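7/24/25

接着一月份那次没做完的胶粘试验往下记。先把结论放前面:我不太相信Dosa那份说明书上写的开放时间,至少在我们这间屋子的温湿度下不信。

起因大家都知道,Plostberg那批抽屉侧板返回来,燕尾榫没问题,问题全在底板槽和后背条的胶缝上。客户说是木头缩了。我量过,木头是缩了一点,可缩的那点量解释不了整条缝张开。当时组里的意见是换胶,从一直用的Akbari白胶换到Dosa的慢干型,理由是慢干型开放时间长,装配来得及。我那时就说,换胶之前先弄清楚旧胶到底是不是没粘住,结果没弄,直接换了。现在回过头来补这个课。

试样这次统一用山毛榉边角料,同一块板上裁下来的,刨过当天就涂胶,不隔夜。一月份那回有一半试样是放了两个星期才用的,表面早就氧化发亮,水滴上去半天不吸,那组数据我建议全部作废,不要再拿出来比了。含水率也没记,只写了“正常”。正常是多少?以后不要写这两个字。

涂胶方式:单面涂,小滚筒,涂完用湿膜规看一眼。双面涂的那几对另外放,标了红铅笔圈。夹具还是用F夹加垫块,垫块包了胶带防粘。夹紧力没有办法测得很准,扭力扳手只能说明丝杆上的力,传到胶缝上剩多少,丝杆脏不脏、上没上油,差别很大。所以凡是看到谁在报告里把夹紧力写到小数点后的,我都持保留态度。

Dosa说明书的写法是“在标准条件下开放时间约27分钟”。标准条件四个字后面没有脚注,没有温度,没有湿度,也没有说涂胶量。打电话问过经销商,答复是“一般车间都可以”。我们车间下午靠窗那一侧比里面热不少,风扇对着台面吹的时候,胶面用不了多久就开始结皮,手指一碰拉丝很短,再合上去就是硬压。试样撕开以后,木破率很难看,胶层上还留着滚筒的纹路,说明另一面根本没有润湿。

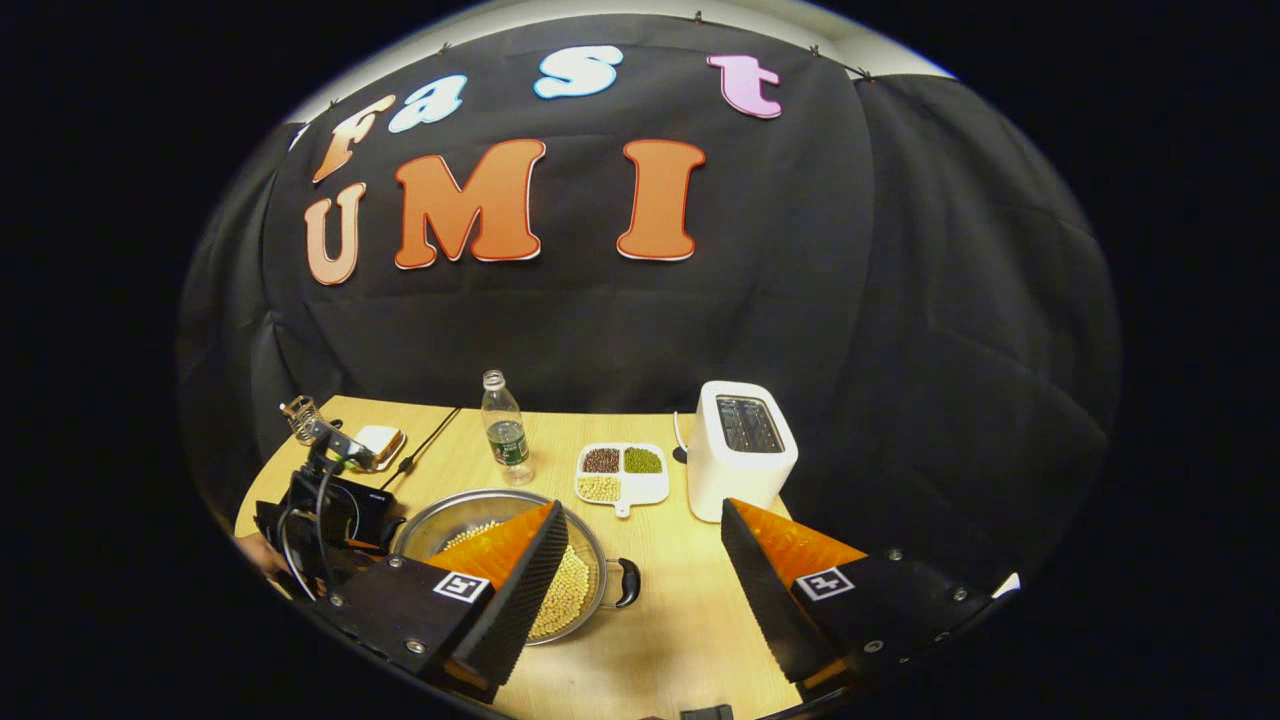

风扇关掉以后再做一遍,情况好得多,开放时间比开风扇时长出一大截,不过还是到不了说明书的数。要说公道话,Akbari白胶在同样条件下也没好到哪里去,它结皮更快,只是我们用惯了,手上动作跟着它走,自然不觉得赶。换了慢干胶以后,大家心里觉得时间宽裕,先涂完一整套再合,最早涂的那条槽早就过了。这一条我认为比胶本身的差别重要,但目前只有我自己看到的情况,没有单独设一组来验证,先记着,别当结论传出去。

剪切试样的读数:第2组的平均值比第一组高出一些,可是组内散得很开,最高的和最低的差得离谱。有人看了平均值就说Dosa明显更强,我不同意。把最高的那一条拿掉,两组基本就分不开了。那一条我重新看过断口,断在木头上,胶缝完好,读到的是木材的强度,跟胶没关系,本来就不该算进胶的平均里。反过来,断在胶上的那些才有参考价值,偏偏这些在原来的表格里没有单独标。表格我改了,加了一列“断口位置”,只填木、胶、混合三种。混合的要画草图,不画等于没填。

另外关于Rundach的打底剂。他们的样册上说涂一遍可以“显著提高难粘木材的胶合强度”,样册里的曲线图纵轴没有单位,起点也不从零开始,一点点差距画得像一堵墙。样品我还是试了,公平起见和不打底的放在同一块板上左右对照。结果:山毛榉上看不出区别,这本来也不是难粘的木材,说明不了什么。油性大的料手头只有一小块柚木,做出来的对数太少,打底的那边似乎好一点,也可能是那边刚好砂得更新鲜。砂纸换过新的,换的时候没记是在哪一对之后换的,我的错。

砂纸这件事多说两句。一直有人坚持胶合面要砂粗一点,“有抓力”。我不知道这个说法从哪里来的,用在木工白胶上我看不出依据。这次用80目砂过的面和刨光的面做了对照,砂过的那边胶缝明显粗,灯下看得见一条线,强度没有占到便宜。刨刀要是钝了,把表面纤维压死了,那另说,轻轻砂一下可能有用。可那是磨刀的问题,拿砂纸去补,治标。

返工的那几只抽屉,旧胶缝我用热水加醋泡开了一条来看。槽底有一段完全没有胶,干净得像刚铣出来。这就很难怪到木头收缩上去了,也很难怪到胶的牌子上去。胶瓶嘴剪得太小,急的时候挤到一半断流,从外面看溢出来一点就以为整条都有。建议后面底板槽一律用小刷子带一遍。刷子洗不洗得干净是另一个问题,上次那把硬得能钉钉子。

再有,底板到底该不该上胶?原来图纸上画的是浮装,只在前端点一点。不知道从哪一版开始变成四边满胶,图纸没改,口头改的。实木底板四边粘死,冬天一来开裂或者把后背条顶开,都在意料之中。我翻了编号207的那张工单,备注栏写着“加固”,没有签字。加固的结果就是返修。我主张恢复浮装,有不同意见的请拿试样来,不要拿经验来。

还没做的:

- 湿热循环。箱子密封条漏,读数飘,修好之前做出来的东西我不认。
- 开风扇和不开风扇各做一组,涂胶到合拢的时间用秒表记,不许估。
- Akbari白胶开封很久的那桶和新桶对比。旧桶上面有一层水,摇匀以后看着正常,但我不放心。
- 柚木再要几块料,打底和不打底之前统一砂面,砂纸每对换一次。
- 经销商那边再问一次标准条件到底是什么,要书面的。

在这些做完之前,采购那边先别一次订大桶的Dosa。小瓶贵一点,贵得有限。Akbari的存量也先别清,留着做对照用。

剩下的试样放在夹具架下面的木盒里,按组用橡皮筋捆着,断口朝上,别拿去垫油漆罐。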